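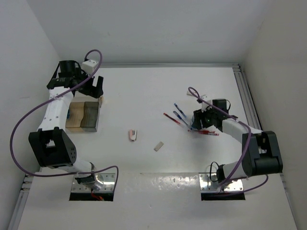 *Figure 1. Small stationery items on a white work surface.*

# Shared Desk Supplies in a Student Studio

Clementina Godinho, Erasto Owino, Sofia Bastos
Project supervisor: Nabil Khoury
Submitted 16 Apr 2020

## 1. Background

Students in the Drarent building buy their own desk supplies. Each person brings pens, tape, clips, erasers and so on at the start of the year, and most of them have either lost those things or stopped using them by spring. At the same time, students who need a stapler late in the evening often can't find one.

Our project asked whether a shared supply drawer would work better than everyone owning a full set. We called the drawer Jiketti, which was the name already written on the cabinet we were given. The name stuck and we use it in the rest of this report.

We wanted to answer two questions:

1. Which supplies do students need to own, and which can be shared?
2. Do shared supplies come back?

## 2. What others have done

The print room on the second floor has had a loan box for cutting tools for several years. Jaime Salgado, who runs the print room, told us that the loan box works because people use the tools in the same room and leave them there when they are done. He was less sure it would work for small items that fit in a pocket. His advice was to start with things that are annoying to carry.

We also looked at how two nearby high schools handle classroom supplies. Both keep a cup of pens by the door. Neither keeps any record of what is taken. One teacher said she buys the cheapest pens she can find and treats them as used up once they go in the cup.

## 3. Method

The drawer ran for 14 weeks. It was placed next to the sink in the main studio, where most people pass at least once a day. Nothing was locked, and there was no deposit.

We split the contents into two groups. The first group was items that get used up: tape, staples, paper clips, sticky notes and pencil leads. The second group was items that should come back: staplers, rulers, scissors, hole punches and a long-arm stapler for booklets. We bought 20 items for the second group and marked each one with a strip of green tape.

Each user was asked to write their initials and the item on a sheet taped inside the cabinet door. We checked the sheet and the drawer once a week. The check took 15 minutes and we took turns doing it.

We also gave out a short paper survey before the drawer opened. It asked what people owned, what they had borrowed in the past month and what they had bought twice in the same year. We received 52 completed surveys.

We planned a second survey at the end. The building closed before we could hand it out on paper, so we sent it by email. The number of replies was too small to compare with the first one, and we only use the written comments from it.

## 4. Results

### 4.1 What people own

Almost everyone who answered the first survey owned pens, a ruler and scissors. Very few owned a hole punch or a stapler. Tape was the item most often bought twice. Several people wrote that they knew they had tape at home but bought more on campus because it was faster.

Erasers came up more than we expected. People said they lose them constantly but hardly ever borrow one, since they just use the end of someone's pencil or do without.

### 4.2 What was used

The staplers were used most, followed by the hole punch. The long-arm stapler was hardly touched until portfolio week, when there was a line for it. The rulers were used so little that we took half of them out after the first month to make space for tape.

Sticky notes ran out first every time we filled the drawer. We don't know if they were used in the studio or carried home. They aren't on the sign-out sheet in the numbers we would expect, so we assume most people did not bother to write them down.

### 4.3 What came back

Most of the green-taped items were in the drawer at the last check. Scissors were the main loss. They were signed out, brought back, and then at some point were gone without any entry on the sheet. We think they drifted to people's desks – two pairs turned up in the plaster room, under a pile of rags.

The staplers and the hole punch were always returned. This agrees with what Jaime Salgado told us about items that are awkward to carry.

## 5. Problems

The sign-out sheet was the weakest part of the project. In the first weeks it was filled in well. After that the entries got shorter, and some had no initials. Sofia moved the pen from a hook to a string tied to the sheet, and this helped for a while.

Refills were also a problem. We used two types of staples by mistake, and the Lumon stapler jammed with one of them. We lost a week of use on that stapler before anybody told us. A label with the right staple size fixed it.

The Güler tape we bought for the drawer was too narrow for mounting work. Students who needed wider tape kept bringing their own, so our tape figures say little about what the studio uses overall.

## 6. Discussion

A shared drawer seems to suit large items that are needed for a minute at a time. It suits pens and erasers poorly. People want those within reach, and the cost of replacing them is low.

Supplies that get used up are harder to judge. They were popular, but someone has to pay for them. In our case the department covered the cost. If the drawer continues, we suggest stocking staples and clips only, and leaving tape and sticky notes to each student.

We had no comparison group. A second studio without a drawer would have shown whether people in our studio bought less than they would have otherwise. We asked for one in the proposal, but the other studio was being repainted.

## 7. Next steps

- Replace the sign-out sheet with a painted outline for each item, so a missing one is easy to see.
- Tie the scissors to the cabinet.
- Keep one staple size.
- Repeat the paper survey when the building reopens. Nabil Khoury has agreed to look over the new questions in June.

The cabinet key is with Erasto. The remaining staples and clips are in the bottom drawer, behind the spare sheets.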